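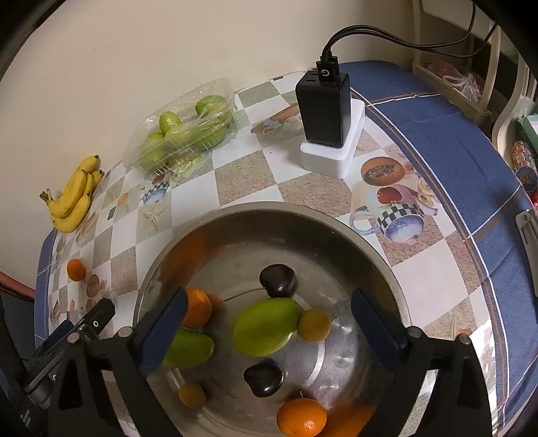
How to Ripen Fruit at Home (and Which Tricks to Skip)
Posted 14/04/2025 by Zewditu Tekleab
Filed under: Kitchen basics

I have been told to bury mangoes in rice, wrap pears in newspaper, sing to avocados (a neighbor, not joking) and bake a banana until it "ripens." Some of this works. A lot of it gets passed around because the fruit was going to ripen anyway, and whoever was standing nearby took the credit.

So before you buy a special ripening bag or one of those ceramic domes, try it the cheap way and see if you can tell the difference. I couldn't.

Step 1: Find out if your fruit will ripen at all

Most guides skip this, and it's the only part that really matters. Mangoes, pears, peaches, plums, bananas, avocados and kiwis go on ripening after they're picked. Oranges, lemons, grapes, cherries, strawberries and pineapples don't, at least not in any way you'd thank them for. They may change color or go soft. They won't get sweeter.

If somebody tells you their lemons ripened beautifully on the windowsill, smile and change the subject.

Step 2: Leave it out

Put the hard fruit in a bowl on the counter, away from the stove and out of direct sun. Check it once a day. For mangoes and pears, press gently near the stem. If it gives a little there, it's ready or very close. Don't squeeze the middle, you'll bruise it and learn nothing.

Color is a poor guide. Plenty of mangoes stay green all the way to ripe, and a red blush mostly tells you which side got the sun. Smell the stem end instead. No smell usually means wait.

Step 3: Use a paper bag if you're in a hurry

This one I tested, because I didn't believe it. Last November I bought a box of hard pears from the Lovach market, put half in a folded paper bag with a ripe banana and left the other half on the counter. The bagged ones were ready in 4 days. The counter ones took 5. So yes, it works, and no, it was not the miracle I'd been promised.

The idea is sound enough. Ripe fruit gives off ethylene gas, the gas pushes other fruit along, and the bag holds some of it in. Paper is better than plastic here. Plastic traps damp, and damp gets you mold.
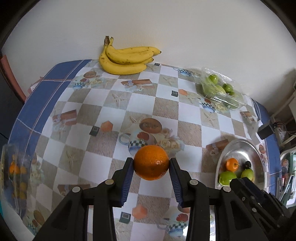

Citrus gives off very little of the gas, so an orange in the bag is just taking up room. Use a banana or an apple. One is plenty.

What about rice? It does the same job as the bag with more mess. It also hides the fruit, and I found a forgotten mango in there that I would rather not discuss.

Step 4: Move ripe fruit to the fridge

Once it's ripe, chill it. The skin on a banana will go dark but the inside stays fine for days. What you shouldn't do is chill hard fruit and hope. Cold slows the whole business down, and an unripe mango or peach that has sat in the fridge too long can turn mealy or rubbery and never recover.

Take it out a little before you eat it. Cold fruit tastes of less.

Step 5: Keep citrus somewhere cool

Oranges and lemons look nice in a bowl and will last there for a week or so. In the fridge drawer they keep much longer. When you're buying, go by weight: pick up two of the same size and take the heavier one. I've heard all sorts of claims about peel texture and the shape of the navel and I can't say any of them has held up in my kitchen.

Things I'd skip

The oven. Heat softens a banana and makes it fine for bread, but it's cooked, so call it that.

The microwave. Same problem, faster, and worse with avocados.

Ripening domes. I borrowed the Plandholm one from my sister and it performed like a bowl with a plate on it - a heavy one that's awkward to wash.

"Ethylene absorbing" sachets. Maybe they help in a big cold store. I ran a Dramar sachet in my fridge drawer for 14 days and the plums in that drawer went wrinkly at the same rate as the plums in the other one. That's one test by one person, so make of it what you like.

If your fruit still won't ripen

It may have been picked too early. Give it 11 days at the most, and if a mango is wrinkling while it's still hard, it isn't going to get there. Peel it, grate it, and use it in a salad with lime and chili, or make a quick pickle. Hard pears can be poached in sugar and water until a knife slides in easily.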